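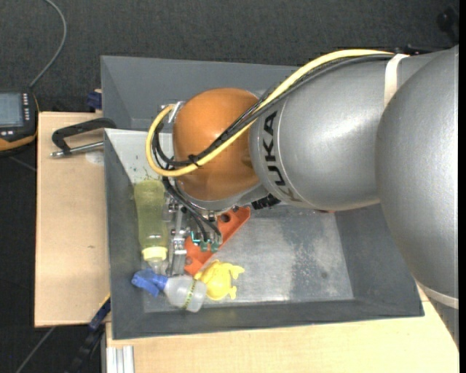 Figure 1. Two of the gray metal bins, one behind the other. The yellow-green bottle lies lengthwise along the left wall of the front bin.

Bins for Mixed Items: Sorting and Storage in a Shared Workroom
Project report, Miltbridge College
Tuva Eide and Illia Hladun
Submitted 09/03/2018

1. Background

The workroom on the Gremdale side of the building is used by three courses. Each course has its own supply of everyday items for exercises in packing, labeling and measuring: bottles, boxes, tubes, cans, bags of small parts. When we started, all of these were kept in the same gray bins. Anyone who needed a certain item had to go through the bins until it turned up, and then put the rest back in whatever order was quickest.

Our task was to make a list of what was there, decide what should be kept, and suggest a way of storing it that would still work after we had left. We were allowed to move things between bins but not to buy new shelving. The budget covered labels, tape and dividers.

2. What we started with

We emptied 18 bins and wrote down 143 items. An item here means anything that is used on its own. A bag of screws is one item, and a bottle with its cap is one item. Loose caps were written on a separate sheet and are not part of the total.

The bins are rectangular metal with sloped inner walls. The slope matters more than we expected. A round bottle placed in the middle tends to roll to one side, and tall items that are stood up against a wall lean outward and fall over when the next thing is taken out. Flat boxes do not have this problem, but they end up at the bottom and get covered.

3. Method

We used the sheet from the Skoryk handbook that our supervisor gave us, with one line for each item and columns for type, longest side, condition and course. We dropped the column for weight after the first session. It took a lot of time and we could not see how anyone would use it.

Condition was marked as good, usable or discard. We did this separately and then compared. Most of our marks agreed. Where they did not, it was nearly always about dented boxes, which Tuva had marked as discard and Illia as usable. We settled on usable if the box still closed.

After that we tried 2 ways of filling the bins:

By course. Each course gets its own bins, and everything that course uses goes in them.

By shape. Bottles and tubes in one group, boxes in another, bags and soft items in a third.

Each layout was kept for a full week of normal classes in March. We left a sheet on the wall where people could write down anything they could not find.

4. Results

By course was the easier layout to explain, and the first days went well. The trouble was that several items are used by more than one course, mainly the bottles. They were taken from one bin and put back in another, and by the end of the week the sheet on the wall had a long list of missing bottles that were all in the room.

By shape had a slower start. People asked where things were and some said they liked the first layout better. The sheet stayed shorter, though, and when we checked the bins at the end of the week most items were in the right group.

We also tried how the bottles should lie. Lengthwise along a side wall worked best, with the neck toward the front. A bottle in that position has the wall on one side and is less likely to roll across the bin. It also leaves the rest of the floor open for other things. Bottles laid across the bin rolled whenever the bin was moved, and they blocked the items behind them.

The dividers were a disappointment. We ordered the Flornutar set, which is made for straight walls, and it left a gap on both sides. Small bags slid through the gap. Cutting the ends at an angle helped but took a long time, and we only finished the dividers for the bins with soft items.

5. Recommendations

Keep the layout by shape. Put the label on the front edge of the bin and write it in large letters, with one word only if possible – "bottles" is better than "bottles and similar".

Do not fill a bin past the point where the floor can still be seen. Once items are stacked, the ones at the bottom are forgotten.

Lay bottles along the side walls. Keep loose caps in a lidded box next to the bottle bin.

Go through the bins at the end of each term with the item list. The list is in the folder by the door and there is a copy on the course drive.

6. Work left over

The discarded items have been taken out, but the item list still has them in it with a line through. It should be typed up again before next term. The bins for boxes have temporary paper labels that need to be replaced.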